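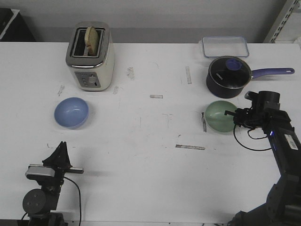
A slice of bread standing in a two-slot toaster, with a light blue bowl close by.

Can You Believe a Lie Detector?

You have probably seen it in a movie. A detective straps some wires to a suspect and asks, "Did you take the money?" The suspect says no. A needle jumps all over the paper, and everybody in the room knows the suspect is lying.

It makes a great movie. But should you believe it?

The machine is called a polygraph. "Poly" means many and "graph" means writing, so the name means something like "many writings." It records several things your body does at once. It keeps track of how fast your heart beats, how you breathe, and how much your skin sweats.

Read that list again. Do you see "lies" on it anywhere? A polygraph can't measure a lie. It measures a body, and then a person looks at the lines and makes a guess about what they mean.

What's wrong with guessing?

Think about the last time a teacher asked, "Who threw that?" Maybe your face got hot and your heart thumped, even though you were just sitting there with your pencil. You were nervous. Being nervous and being guilty can look the same on a chart.

It goes the other way too. Some people stay calm when they tell a whopper. If their heartbeat doesn't change much, the chart may not show anything odd.

People who sell the tests like to talk about how often they are right. When you hear a number like that, ask how anyone checked. To know if a test was right, you have to know who was really lying, and in a real case that is often the very thing the police are trying to find out.

Try some math

Say a made-up town called Mudov has 100 people working at its bank, and 2 of them are thieves. The sheriff tests everybody. Let's be generous and say the test catches both thieves. But suppose it also gets 6 honest workers wrong, because they were scared or had a bad night's sleep.

Now the sheriff has eight people who "failed." Six of them did nothing. Would you want to be one of those six?

So why do police use it?

Some police departments use polygraphs when they hire new officers. Some detectives use them during a case. One reason is that people who believe the machine works may decide to tell the truth before the test even starts. You could say the same about a magic hat, if enough people believed in the hat.

Many courts in the United States won't let a jury hear about polygraph results, and others allow it only in certain cases. The rules depend on the state and the kind of court.

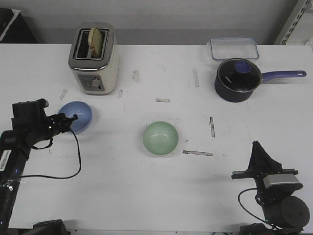
What do good detectives use, then? Mostly slow, boring stuff. They talk to witnesses one at a time. They check receipts and phone records. They look for fingerprints, and they go back and ask the same question on another day to see if the answer changes. Even these can go wrong. Witnesses forget things, and a fingerprint on a door only tells you that someone touched the door. It doesn't tell you when.

That's why careful detectives want more than one kind of evidence before they say they know who did it.

Words to know

Evidence: facts or objects that help show what happened.
Jury: a group of people who listen to a case in court and decide what was proved.
Suspect: a person the police think may have done a crime. A suspect has not been found guilty.
Witness: someone who saw or heard something that matters to the case.

Something to try

Put two fingers on your wrist and count your heartbeats for one minute while you sit still. Then have a friend ask you a question you find embarrassing, and count again. Did the number go up? Were you lying?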